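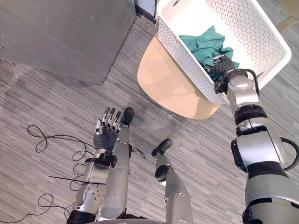 11/24/19
by Akyol

Filed under: Music, Grumbling

So Funalum have a new single out and everyone keeps telling me it's their big heartbreak record. I've played it 14 times now and I'm not buying it. The chorus rhymes "fire" with "desire" and then does it again, in case you were in the kitchen the first time. The synth line is fine. I liked it better when it was on "Lodau," two albums back, at half the speed.

The label says there's a 7 minute club mix coming in December. Who asked for that? The radio edit already feels long by the second bridge.

They play Firkevbridge next month and tickets are $47 before fees. I'll probably go, but only if they do the old stuff.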